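**Tema: Ropa de cama y toallas en un armario poco profundo, ¿doblar, enrollar o cajas?**

**marisol_tr**

Buenas. Tengo un armario empotrado en el pasillo que mide 62 cm de ancho y bastante menos de fondo. Ahí tienen que caber las sábanas de tres camas, las toallas, dos mantas y las camisetas de estar por casa. Ahora mismo lo saco todo cada vez que quiero una funda de almohada y lo vuelvo a meter como puedo.

He visto gente que lo enrolla todo y gente que dobla en vertical, como fichas. También hay quien usa cajas de tela. ¿Qué os funciona a vosotros? No quiero gastar mucho ni cambiar las baldas, que son de obra.

**Pullar62**

Doblar en vertical para camisetas y paños. Para sábanas no lo veo, se abren por arriba a los dos días. Yo meto cada juego dentro de una de sus fundas de almohada y queda un paquete. Coges el paquete y ya tienes bajera, encimera y fundas.

**encarna_g**

Lo de la funda lo probé y lo dejé. Ocupa más que doblado plano y la funda se queda arrugada. Si planchas, no compensa.

**Pullar62**

Yo no plancho las sábanas, así que me da igual.

**tomas.rib**

¿Qué gramaje tienen las toallas? Las de 450 se enrollan bien. Las más gordas hacen un rulo enorme y en una balda estrecha entran muy pocas. Esas van mejor dobladas en tres a lo largo y luego por la mitad, con el lomo hacia fuera.

**marisol_tr**

Creo que son de 450 casi todas, las compramos juntas. Las de la piscina son más finas.

He empezado por vaciar, que era lo que más pereza me daba. Lo he puesto todo encima de la cama y lo primero que me ha salido es que mezclo las telas sin ningún criterio: lo gris oscuro encima de lo blanco, lo marrón por delante, todo montado. Así no hay manera de encontrar un juego completo.
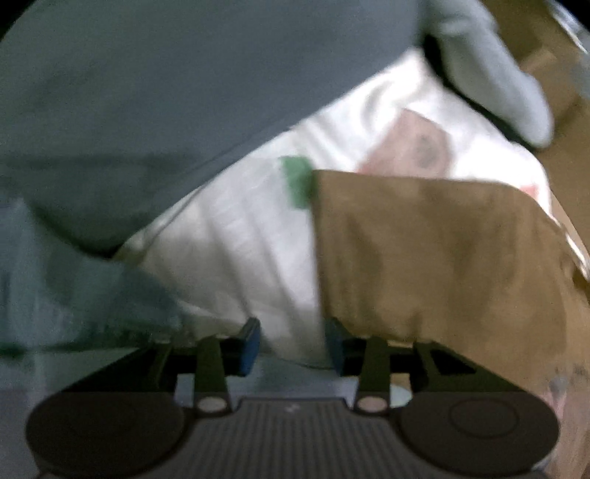

Meenakshi Bangera propone separar por color antes de doblar nada: un montón de blancos, otro de oscuros y otro de marrones y beis. Luego, dentro de cada montón, por tamaño. Dice que si se dobla primero y se clasifica después se acaba doblando dos veces, porque siempre aparece una bajera suelta que pertenecía a un juego ya guardado.

**marisol_tr**

Pues me convence. ¿Y los blancos van todos juntos aunque sean de camas distintas?

**Meenakshi Bangera**

Al clasificar, sí. Al guardar, no. Yo coso un hilo de color en la esquina de cada bajera: azul para la cama grande, rojo para las pequeñas. Se ve al doblar y no molesta al dormir.

**encarna_g**

No estoy de acuerdo con lo del color. En mi casa las sábanas son casi todas blancas y separar por color me deja un montón gigante y dos ridículos. Mejor por cama desde el principio. Una balda por cama y lo que sobre, a otro sitio.

**tomas.rib**

Depende de las baldas que tenga. @marisol_tr, ¿cuántas son?

**marisol_tr**

Cuatro, y la de arriba está tan alta que solo llego con la escalera.

**tomas.rib**

Entonces yo haría esto:

- Arriba del todo, mantas y lo de invierno.
- La segunda, juegos de sábanas, cada cama en su columna.
- La tercera, toallas.
- Abajo, camisetas y paños, en vertical dentro de una caja.

Las camisetas pediría que salieran de ahí, pero si no hay otro sitio, en caja aguantan.

**Pullar62**

La bajera ajustable es lo que estropea cualquier columna. Hay que meter las esquinas una dentro de otra, las cuatro, y ponerla sobre una superficie plana. Doblas los lados con goma hacia dentro hasta tener un rectángulo y a partir de ahí es una tela normal. Al principio sale mal, a la quinta o sexta ya sale.

**hetcombe_casa**

¿Alguien ha probado las cajas Mavier? Tengo tres en el trastero. La tapa cierra bien, pero el lateral se comba si pones otra encima. Para una balda con una sola altura valen.

**encarna_g**

Yo tengo dos Mavier y una de Rahimi. La Rahimi es más rígida y cuesta el doble, y tampoco la llenaría hasta arriba. Para toallas no uso caja, se quedan sin aire y cogen olor.

**tomas.rib**

Cogen olor si se guardan húmedas. Con caja o sin caja.

**encarna_g**

Aquí vivimos al lado del mar y nunca están secas del todo – las mías, por lo menos. Cada cual conoce su casa.

**hetcombe_casa**

Otra pregunta, aprovechando: ¿qué hacéis con las sábanas viejas? Yo tengo un saco lleno y no me decido.

**Meenakshi Bangera**

Las de algodón, trapos. Corto cuadrados y los uso para los cristales. Las que llevan mucho poliéster no absorben, esas al contenedor de ropa. Me quedo una grande para tapar muebles cuando se pinta.

**Pullar62**

Las protectoras de animales también suelen cogerlas, pero llamad antes. En la de aquí admiten mantas y toallas y no quieren nada con relleno.

**marisol_tr**

Actualizo. He hecho una mezcla de lo que habéis dicho. Primero por color, como decía Meenakshi, y después cada montón por cama, que es lo de Encarna. Me han salido dos bajeras sin pareja y una encimera que no es de ninguna cama de esta casa, creo que es de mi madre.

Las toallas las he doblado en tres y con el lomo hacia fuera. Enrolladas me cabían menos. Las mantas, arriba. He comprado una caja para las camisetas, de unos 20 litros, sin marca, y entra justa en la balda de abajo.

Lo de meter las esquinas de la bajera no me sale. Me queda una pelota, pero una pelota más plana que antes.

**Pullar62**

Ponla sobre la mesa, no sobre la cama. En la cama se hunde y no hay forma de sacar el rectángulo.

**tomas.rib**

Y deja un par de dedos libres entre columnas. Si las aprietas, al sacar una te llevas la de al lado.

**encarna_g**

Ya contarás cómo está dentro de un mes. El mío duró ordenado hasta que vinieron mis sobrinos.

**marisol_tr**

Lo de la mesa lo pruebo esta tarde con las dos bajeras sueltas. Si alguien sabe dónde venden hilo de color que no destiña en lavados a 60, que me lo diga, que los que tengo en el costurero no me fío.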